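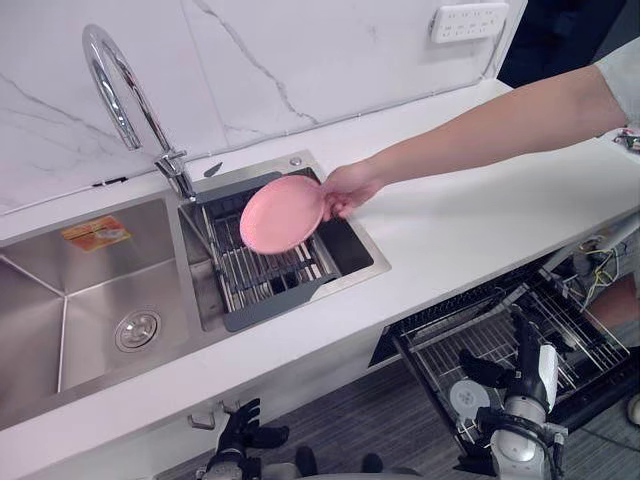 I want to make a case for washing dishes by hand, at night, with somebody else in the room. I've been making it at dinner parties for years and people are starting to change the subject, so now it goes here.

My household owns a dishwasher. It works fine. We run it when there's a crowd, and I have no quarrel with anyone who runs theirs every night of the week. If you have three kids under six and a job that starts at dawn, please load the machine and go to bed! But for ordinary suppers, the two plates and a pot kind, I've come all the way around to doing it the old way, and I think it's one of the best parts of my day.

It started when we rented a place in Dolham for a winter. The kitchen was the size of a closet and had no dishwasher at all, and I remember standing there on the first evening in January with a greasy roasting pan, feeling very sorry for myself. I figured I'd hate it for 7 months and then we'd move. What happened is that by the second week we had a routine. One of us washed, the other dried, and we talked. We talked about work, and about whether to get a dog, and one night for an entire sink's worth about a movie neither of us had liked.

You can't look at your phone with wet hands. I know that's an obvious thing to say, but I can't think of many other parts of the evening when it's true. You also don't have to look at each other, so a hard subject can come up sideways while you're scrubbing the rice off a spoon. My teenager has told me more over a dish towel than in any number of planned heart-to-heart talks. Some of it I'd rather not have heard, and I'm still glad I heard it.

Then there's the work itself, which I love more than I can easily defend. Glasses first, while the water is clean and as hot as you can stand. Then silverware, then plates, then the awful stuff. My grandmother went in that order and so did the ladies in the church kitchen on Andus Street where I grew up, and I've never had a reason to change it. There's a moment when the glasses are done and lined up on the towel and the rest of the job looks short. I get a small lift from that every single night. It's a silly thing to look forward to and I look forward to it.

People bring up water. It's a fair point, and anyone who leaves the tap running for the whole job is using a lot of it. So don't do that. Fill one side, wash in it, rinse in the other with a little fresh water, and turn the tap off in between. I won't pretend I've beaten a good modern machine at this. Maybe some nights I do and some nights I don't. I compared our bills once, after we moved to the house on Llewellyn, and the difference was too small for me to blame on anything. 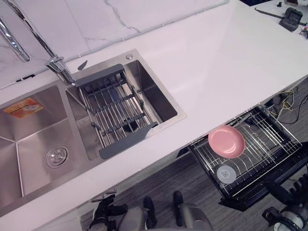 People also bring up time, and there I'll put up more of a fight. An ordinary supper takes me 20 minutes, start to finish, counters included. Loading the machine properly takes some of that anyway, and so does unloading it the next morning, and so does hunting for the one good knife that's locked inside mid-cycle. (We have one good knife. I know we should have two.) The hours people hope to save by skipping the dishes tend to get spent on the couch, at least in my house, and I say that as somebody who likes the couch very much.

What I really want to argue about is the idea that a chore is time taken out of your life. I believed that for a long time. I'd rush through cleaning up to get to the evening, as if the evening were being kept in another room. But a kitchen after supper is warm, it smells like onions, everybody's fed, and there's something for your hands to do. If you put that together on purpose and charged admission, folks would sign up. A friend of mine pays good money for a class called Jostudance, where a room full of adults shuffles around to old records for an hour after work. She comes home glowing, and when she tries to explain why, she talks about moving around with other people and letting her mind go slack. I went with her once and had a wonderful time. I also thought, the whole way home, that it felt an awful lot like drying plates with the radio on.

So put the radio on. That's my other piece of advice, and I feel as strongly about it as I do about glasses first. Music is best on weeknights. A ball game is perfect for a big roasting pan, since neither one can be hurried. And get decent towels, the flat cotton kind, and more of them than you think you need. A damp towel will take the joy right out of it.

I know that for plenty of people the dishes were never shared. They were one person's job, always the same person, often after that person had cooked the meal too. My mother did them alone for most of my childhood while the rest of us wandered off to the TV, and if you'd told her it was a lovely part of the day she would have handed you the sponge. She'd have been right to. Everything I've said here depends on the second person staying in the kitchen. Without that it's just work, and I'd tell anybody stuck with it to run the machine and not think twice.

But if there are two of you, or four, try it for a week. Let the kid wash and don't fix what they did. Let your guests help when they offer, because most of them mean it, and a guest with a towel in hand will stay an extra half hour and tell you the good story, the one they didn't get to at the table.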